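Filed under: Repair and Reuse, Household Studies

This site uses cookies to remember your settings. Accept / Manage

4.2 The waiting period before disposal

In the previous section we described which goods the households in Flenthorpe own and how old these goods are. Here we turn to the time between the moment when a motor-driven appliance stops working and the moment when it leaves the home. In the literature on household waste this time is often treated as a short delay. Our interviews give a different impression. Many people keep a broken fan, mixer or washing machine for months, and some for several years, without having decided anything about it.

We call this time the waiting period. It begins on the day which the respondent names as the last day of normal use, and it ends when the object is repaired, given away, sold or taken to the recycling yard. Of the letters we sent out in March, about 400 reached an occupied address, and 227 households agreed to take part. Together they reported 653 motor-driven appliances, both working and broken. Appliances which were shared between two households were recorded only at the address where they were stored.

Three matters came up again and again when we asked why a broken appliance was still in the home. The first was uncertainty about the fault. Respondents could usually say what the machine no longer did, but they could not say which part was responsible, and they used the word "motor" for almost everything inside the housing. A respondent with a silent ventilator told us that "the motor is dead", although the repairer later found a broken switch. This matters for the decision, as a fault in the motor is widely believed to be the end of the appliance. The motor is seen as one closed thing, and few respondents had ever seen one taken apart (Figure 6). 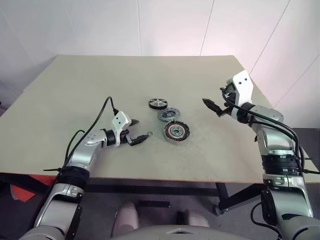 Figure 6. Three motor parts on a tabletop, with the stator nearest to the front edge.

The second matter was price. Most respondents expected that a repair would cost more than half of a new appliance, and they held this opinion also when they had not asked for any price. At the Negash workshop, the only one in the town which accepts small appliances, the first inspection is free of charge. This was known to fewer households than we had supposed. Several respondents had walked past the workshop every week and believed that it served only trade customers. The sign above the door does little to correct this – it gives the opening hours and a telephone number.

The third matter was a feeling of duty. Older respondents in particular described throwing away as something which must be justified, and keeping as something which needs no justification. The appliance had been a wedding present, or it had been expensive, or it "only needs somebody who has time". In such homes the broken object was often stored clean and with its cable tied together, as if it would be used again soon. 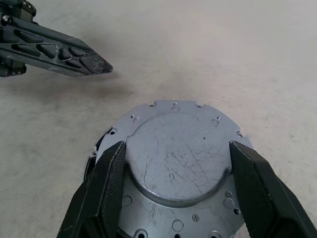 Reading time: 6 min

We also asked where people look for help. Family members were mentioned first, then neighbours, then the online exchange Skukik, where residents offer spare parts and sometimes labour. Skukik was used mainly for giving away. Requests for help with a repair received few answers, and the answers were mostly advice to buy a new machine. Respondents who had received such advice once did not normally ask again, and their waiting periods were among the longest in our material.

Two limits of these results should be named. The start of the waiting period rests on memory, and respondents tended to connect it with holidays or with moving house, so the dates may be less exact than they look. In addition, households which throw away quickly have little to tell in an interview of this kind, and it is possible that they declined to take part more often than others. We return to this question in Section 5, where the interview data are compared with the records of the recycling yard.

Shared 6 times – 0 comments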